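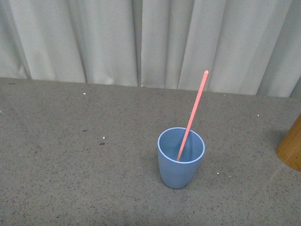
Hulano robotics club gets its arm back on the table, heads to Kong in April

Busy couple of weeks for the after-school robotics club at Hulano High. The club is up to 19 members, its biggest group so far, and it has a spot at the Kong Student Automation Meet in April. First time in. Entry form went off with an hour to spare, according to the club.

The project this year is pick and place with light objects. Cups, mostly, and thin flat sticks. Sounds easy, isn't. A light plastic cup tips if a gripper finger catches the rim on the way in, and a flat stick can be a pain to hold if it turns at all in the jaws. The Kong meet has a table round where teams move small household items from one spot to another and get judged on whether the item is still standing at the end.

"Everybody wanted to do something bigger," said Hậu Lò, a junior who runs the software side. "Then we tried the cup and nobody complained about it being too small anymore."

Teams get three minutes a turn at Kong, plus one restart. No touching the table once the clock is on. If a cup goes over, it stays over, and the team has to decide fast if it's worth going after or if the time is better spent on the next item. The club has been arguing about that one at practice. Current plan is to skip it and move on. Might change.

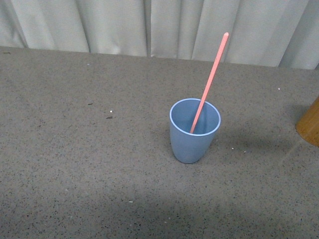
Practice has been on cup and stick together, the hardest pair on the Kong list. Stick has to end up inside the cup, cup has to stay on its base. Students on the motion team work out the approach first, how high to come in, what angle, when to open. Then the software group turns that into something the arm can follow. Then it goes wrong somewhere and both groups blame each other for a bit. A log gets kept of every try, good or bad. It stood at 166 as of this week, with notes next to most of them. Some of the notes are just "no."

Lò said the log has been more use than anyone figured. Early on the club was changing three or four things between tries and had no idea which one helped. Now the rule is one change at a time, written down before the arm moves. Slower, but the second half of the log reads a lot better than the first.

Biggest fix so far was speed. The arm was coming down to the cup at the same pace it used for open table, and small misses turned into knocks. The group now slows it for the last stretch and has it pause above the rim before going any lower. Costs a few seconds every turn. The club thinks it can get some of that back on the return trip, where there is nothing to bump into.

Money is the other thing. Getting to Kong costs $742 for the entry fee and van, and the club has most of it after a bake sale and a gift from Dollura, the hardware store on Fifth. Trondska, the machine shop out by the rail yard, is letting students use a bench and a drill press two afternoons a month, and one of its machinists has been showing them how to make their own finger plates. First set came out crooked. Second set is better – not pretty, but straight.

The club is also putting together a short write-up for the judges, which counts for a fifth of the score. It has to cover what the team tried, what failed and what got dropped. Two sophomores are on it and have asked the rest of the group to please use full sentances in the log from now on.

Practice runs from 3:15 to 5:30 in the back of the science wing. Families can come watch at the open practice right before spring break, time to be posted on the school site. Bring questions. Snacks too, if possible.
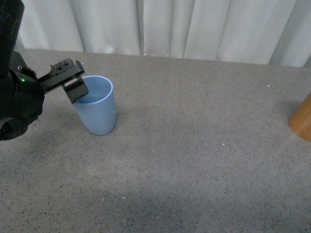 Why does the gripper come in from above when it could grab the cup around the side?

Coming from above, one finger can go down inside the cup and the other stays outside, so the jaws close on just the wall and don't need to open as wide as the whole cup. A side grab needs a wider opening, and if the arm is a little off, the first finger to touch pushes the cup along the table before the other one gets there. The catch with going over the rim is height. Too low too soon and the finger hits the edge. That's where the pause comes in.

The club tested both ways before winter break and went with the rim. A couple of members still like the side grab for heavier items and want to bring it back for the second round at Kong, where teams don't find out what they are moving until they get to teh table. No decision yet.

New members can still join this semester, but the travel list for Kong is closed. No coding needed to start. Lò said the group could really use somebody who likes keeping records, and also somebody with neat handwriting. Sign-up sheet is on the door of the science office.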